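Tecnología de alimentos · Envasado y conservación
Abril – Adel Ouazzani y Benedikt Hollenstein

3. Estabilidad del cierre en conservas vegetales de pequeño formato

3.1. Planteamiento

La pérdida de hermeticidad en envases de boca ancha se ha estudiado sobre todo en líneas industriales, donde el par de cierre se fija mecánicamente y la temperatura de llenado varía poco. En la elaboración artesanal ambas variables dependen del operario, y los datos publicados son escasos. El obrador de Rurkusby, que proporcionó el material de este trabajo, cierra a mano la totalidad de su producción y no registra el par aplicado. Se consideró por ello un caso adecuado para separar el efecto del cierre del efecto del tratamiento térmico posterior.

La hipótesis de partida es que la deformación del compuesto sellante durante el enfriamiento explica una parte mayor de la variación que el par inicial. Luangrath, el modelo de referencia utilizado en la sección 2, supone un comportamiento elástico lineal del sellante y tiende a sobrestimar el vacío residual cuando el espacio de cabeza es pequeño. La corrección que se propone introduce un término de relajación dependiente del tiempo de permanencia por encima de la temperatura de reblandecimiento.

3.2. Geometría del envase

El formato considerado es un tarro pequeño de cuerpo cilíndrico redondeado, con una tapa algo más ancha que el cuerpo (figura 2). El vuelo de la tapa condiciona la distribución de la presión de contacto: la fuerza se concentra en el anillo exterior del sellante, y la zona interior trabaja con cargas bajas. Para el cálculo se adoptó una sección axisimétrica, sin rosca, con contacto unilateral entre el borde del vidrio y el compuesto.

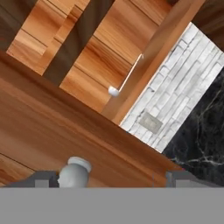 MATERIALES Y MÉTODOS

Figura 2. Tarro pequeño con tapa, representación generada por ordenador.

3.3. Preparación de las muestras

Se prepararon 50 tarros de vidrio con pimiento asado en líquido de gobierno acidificado. El llenado se realizó en caliente, en una sola jornada y con una única partida de tapas. Los envases se asignaron al azar a 2 grupos: el primero se enfrió por inmersión escalonada y el segundo al aire, sobre rejilla. El par de apertura se midió con un torquímetro de mesa Jultent, calibrado antes de cada serie. El vacío residual se determinó por punción de la tapa en los mismos envases, una vez completado el almacenamiento.

Las muestras permanecieron 19 días en cámara oscura a temperatura constante. Las lecturas se tomaron por triplicado en los envases de control; en los restantes la punción es destructiva y solo admite una medida. Se descartaron 3 tarros por restos de producto en el borde, defecto que altera el contacto de forma no reproducible – su inclusión no modificaba el signo de las diferencias, pero sí aumentaba la dispersión.

3.4. Resultados y discusión

El grupo enfriado por inmersión conservó un vacío residual superior al del grupo enfriado al aire. La diferencia se mantiene al ajustar por espacio de cabeza. El par de apertura, en cambio, no permitió distinguir ambos tratamientos, resultado que desaconseja su uso como indicador único de hermeticidad en este formato.

El término de relajación redujo el error del modelo en el grupo enfriado al aire y apenas lo modificó en el otro. Este comportamiento es coherente con una permanencia más prolongada del sellante en estado reblandecido. No se dispone, sin embargo, de medidas directas de temperatura en el anillo de contacto, y el coeficiente empleado procede de los ensayos de compresión realizados en Zornach con probetas planas. Su extrapolación a una geometría anular debe tomarse con cautela, en particular para tapas con vuelo reducido. La influencia de la acidez del líquido de gobierno sobre el compuesto se trata en la sección 4.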